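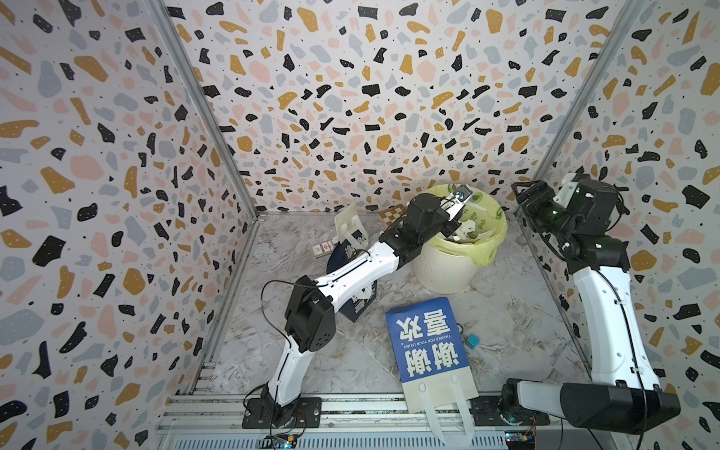

July, early, before the kettle

Third go at the rye starter from Parkari, and I'm writing things down properly this time, as I promised you all I would. Fed it at 4 with the Rüegg flour, 30 grams of flour to 30 of water, and left the jar on the shelf over the radiator pipe. Smells like green apples – a lovely change from last week's nail polish!

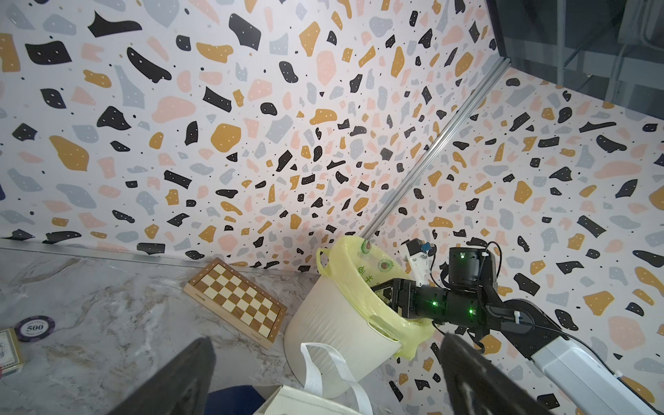

Does it matter that the Rüegg is so coarse? It only means the paste looks stiff for the first hour or so, and stirring it a second time sorts that out.

I've kept a spare spoonful in the fridge, in the old Pama mustard jar, in case I ruin this one too (I do have form).

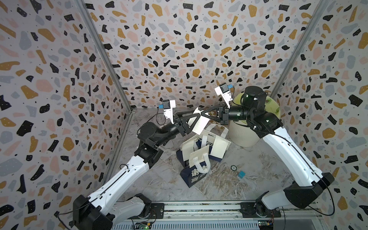 The rubber band had slipped again, so I've put a strip of tape on the glass and marked the level in pencil. Next feed goes in tonight, same amounts, and then I'll try two small loaves in the Sostance tin.

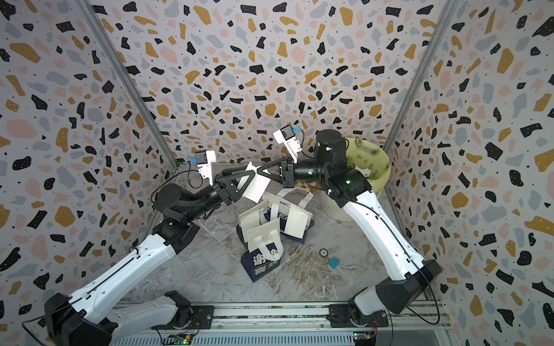
Parkari wrote back at lunch to say I should hold off baking until it doubles between feeds, and to use warmer water meanwhile. Fine – loaves postponed, tin back in the cupboard.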